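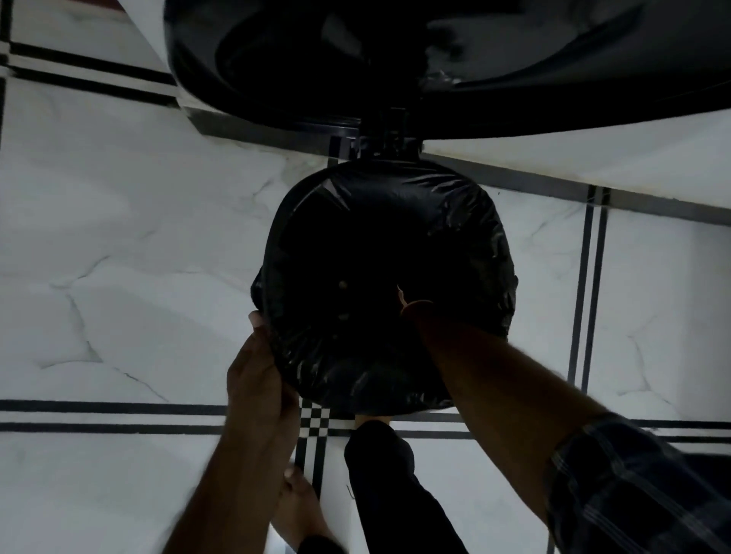
Galeria Kozan – Ata da reunião de lojistas, julho

Início às 9h, sala do mezanino. Presentes: lojistas do térreo quase todos, do piso de cima só a ótica, a costureira e a papelaria. Administração: Ataberk Toprak, que conduziu. Isine (limpeza) mandou a supervisora. Skustar (elevador) não mandou ninguém, avisaram por mensagem de manhã.

Ata anterior lida por alto e aprovada. Correção pedida pela papelaria: onde está "a loja concorda com o rateio" leia-se "a loja concorda em discutir o rateio". Corrigido.

Elevador

Parado de novo na semana passada, desta vez com cliente dentro, sem ferimentos, saiu pela porta do mezanino. Skustar diz que é o sensor da porta. Ótica diz que já ouviu isso no inverno passado. Ataberk leu a proposta deles: troca do sensor, R$ 410, mais a visita. Pergunta da padaria: por que se paga visita se tem contrato mensal? Sem resposta na hora. Ataberk vai reler o contrato, cláusula de peças e deslocamento, e responder por escrito no grupo.

Decidido: autoriza o sensor, visita só se o contrato mandar. Se parar outra vez, pedir orçamento a outra empresa. Costureira quer constar que sobe rolo de tecido pela escada e que ninguem ajuda. Consta.

Telhado

Troltotetti entregou o laudo. Infiltração em cima da loja 7 vem da calha e do rufo do lado da avenida, não da telha. Obra em duas etapas, calha primeiro. Loja 7 mostrou o forro manchado no celular, passou de mão em mão, pediu abatimento no condomínio enquanto não resolver. Discussão comprida. A sapataria contra (se abater pra um, abate pra todos), a farmácia a favor. Votado: sem abatimento, mas o conserto do forro sai do fundo de obras e não do bolso da lojista. Loja 7 aceitou, de cara feia, palavras dela.

Prazo: calha antes das chuvas. Ataberk marca com a Troltotetti. Andaime na calçada precisa de autorização da prefeitura, ver quem assina.

Limpeza e lixo

Horário de coleta interna continua às 7h, antes de abrir. Reclamação geral: saco deixado no corredor depois do fechamento, fica a noite toda em cima do mármore. Padaria admite que acontece, o rapaz da tarde não sabia. A supervisora da Isine pediu o de sempre:
– saco fechado com nó, sem deixar boca aberta
– vidro e lâmpada separados, em caixa, avisar a equipe
– caixa de papelão desmontada, não enfiar inteira no saco
– resto de café e óleo nunca direto no saco

Óleo: a padaria tem bombona própria, a lanchonete não. Lanchonete vai arranjar uma até a próxima reunião.

Material: a marca de saco preto que se comprou no último pedido é ruim de abrir, gruda, e rasga no fundo. Isine quer voltar para a anterior, mais cara. Farmácia perguntou quanto mais cara. Não tinham o preço. Fica: Isine manda comparação dos dois, por fardo, e a administração decide sem precisar de nova reunião.

Lixeira grande perto da escada: pedido pra forrar sempre, e trocar o forro mesmo com pouco lixo dentro quando tiver comida. Concordaram todos. A ótica perguntou se dá pra mudar de lugar, fica colada na vitrine dela. Testar do outro lado da escada por um mês. 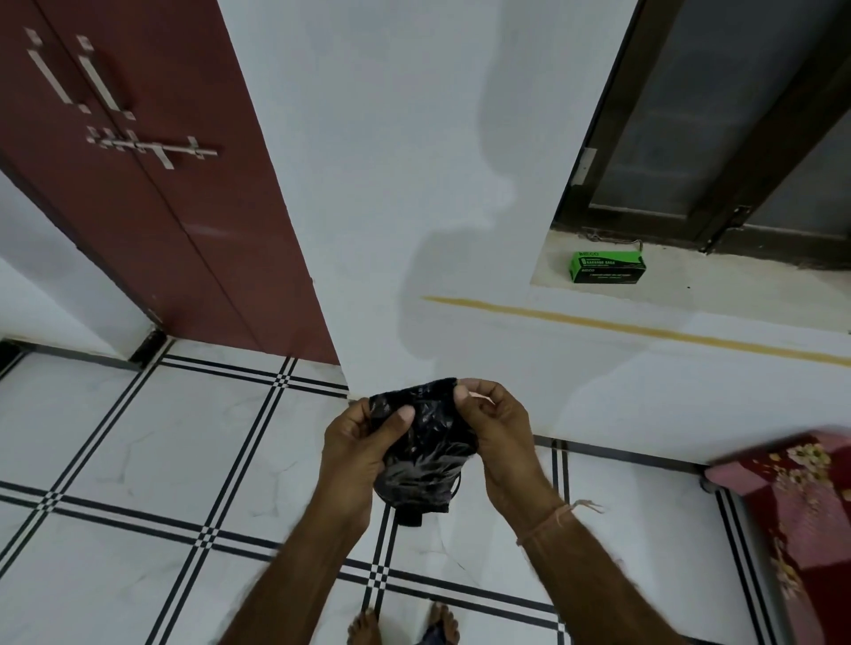
Fachada e letreiros

Padrão novo de letreiro ainda sem consenso. Proposta na mesa: altura máxima de 40 cm, sem pisca, luz branca ou amarela. Sapataria tem letreiro maior que isso e pagou faz pouco, não vai trocar. Sugestão da papelaria: vale só para letreiro novo, quem ja tem fica até trocar. Parece que passa, mas a floricultura e o chaveiro não estavam e pediram antes pra votar. Adiado.

Toldo da floricultura rasgado, pingando na entrada lateral. Ataberk fala com ela.

Horário de dezembro

Começou cedo essa conversa mas a padaria insistiu – precisa contratar. Querem abrir até mais tarde nas semanas antes do Natal. Segurança extra entra no rateio? Papelaria só topa se o piso de cima pagar menos, sem elevador ninguem sobe. Ataberk traz valores. Sem votação.

Outros assuntos

– Chave do banheiro do mezanino sumiu outra vez. Fazer cópia, deixar na portaria.
– Wi-fi da galeria: trocar a senha, tem gente da rua usando.
– Vaga de carga e descarga: carro particular parado lá de manhã. Placa nova, e anotar a placa do carro.
– Música do corredor baixa, por favor (ótica). Está boa (sapataria). Segue como está.

Pendências

Administração: contrato Skustar, data da calha, valores de dezembro, conversa do toldo
Isine: preço dos sacos, lugar novo da lixeira
Lanchonete: bombona
Todos: avisar funcionários da tarde sobre o lixo no corredor

Próxima reunião na mesma sala, Ataberk avisa o dia no grupo.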